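Small Soft Things: Pouches, Scarves, Cords and Where to Put Them
By Ezekiel Montoya

Most closets have a shelf where the small soft items go. Drawstring pouches, thin scarves, fabric bags that came with something else, a plush toy or two, a bundle of ribbon. They don't stack and they don't stand up, and they slide out when you pull on the thing next to them. I keep ours in shallow cardboard boxes and have done it that way for years. These are the notes I wrote up for my sister when she moved, with a few additions.

Picking the box

A shoebox is fine if the items are few. For more than that I like a box with a wider floor and lower walls, the kind that boots or small appliances come in. You want to be able to see everything on the bottom without lifting a layer.

Check the inside before you use it. Staples and loose strips of packing tape will catch on brocade or anything knitted. A torn bit of paper lining won't hurt anything, but you can press it flat with a glue stick if it bothers you. Wipe out the dust with a dry cloth. Don't use a damp one on plain cardboard, it raises the surface and the corners go soft.

If the box has a separate lid, keep it. It can sit underneath while the box is open, and then you always know where it is.

Clear a table first

Do the sorting on a table and not on the bed. Things disappear into bedding. A tablecloth with a light pattern is good for this, dark threads and loose beads show up on it. Shake it out over the sink when you finish and look at what falls before you rinse it away.

I set a kitchen timer for 20 minutes. That is enough for one box. If you have three boxes, do one and leave the others for another day.

What to do with each kind of thing

Drawstring pouches. Empty them completely, turn them inside out and pick the lint out of the bottom seam. Turn them back and close them halfway. A pouch pulled tight for a year keeps the creases at the neck.

Cords and loops. Lay a long cord in one loose loop on the floor of the box. Don't wind it around the pouch it belongs to, it leaves a mark on soft fabric and tangles with the next thing anyway. If the cord has frayed at the end, a dab of clear nail polish will hold it.

Tassels. Comb them with your fingers, then wrap a strip of tissue paper around the strands. Leave the tissue on in storage. For a tassel that has gone bent and kinked, hold it over the spout of a kettle for a few seconds (use tongs, and keep your hand out of the steam) and let it hang until it's dry.

Pom-poms. Shake them, don't brush them. Put them on top and never under anything with weight.

Thin scarves. Folding gives you hard lines. Roll them loosely or just let them sit in a soft heap if they are a fabric that doesn't mind. Silk gets rolled.

Gray and silver bags. The shiny kind wrinkle as soon as you look at them. I stuff one small bag inside a bigger one to give it some shape. To get a flat bag out of a full box, pinch it near the middle and lift straight up. If you drag it along the wall it takes everything else with it.

Beaded things. Each gets its own small bag or a square of cloth. Beads and clasps snag scarves, and a scarf with a pulled thread is hard to put right.

Plush toys. If the toy still has its plastic wrapper on and you are giving it away, leave it on. If you are keeping it, take the wrapper off so it can air.

How full is full

One layer, with some floor showing. When I can't see the bottom anymore I start a second box or get rid of something. Soft things in the box when it was about right for me:

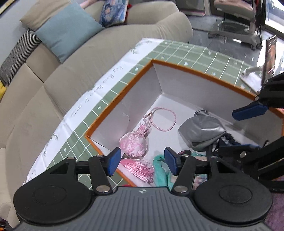
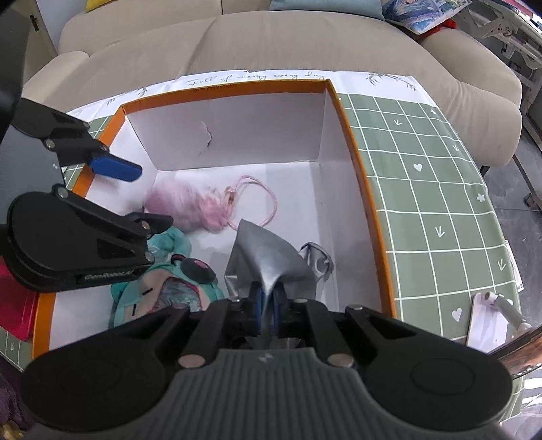
Labels

Write on the short end of the box, the end that faces out on your shelf. Masking tape and a marker will do. I have tried the Windik label strips and they peeled off cardboard in the first January, when the heat had been on for a while. They stay on plastic bins.

Write what is in there in plain words. "Pouches, scarves" is better than "misc." I used to number the boxes and keep a list in a notebook, and then I lost the notebook.

Keeping it fresh

A cedar block is enough for one box. Sand it lightly when the smell goes. Keep it in a cloth bag so the wood isn't touching pale fabric. I don't use scented sachets, the oil can come through and leave a spot.

Shelves against an outside wall can get damp. Pull the boxes forward 2 inches so air can move behind them, and open the lids for an afternoon now and then.

When to go through it again

Twice a year works for us, when the coats come out and when they go back. Anything I haven't used since the last time goes in a paper bag by the front door. If it's still there after a week it goes to the thrift store with the next load.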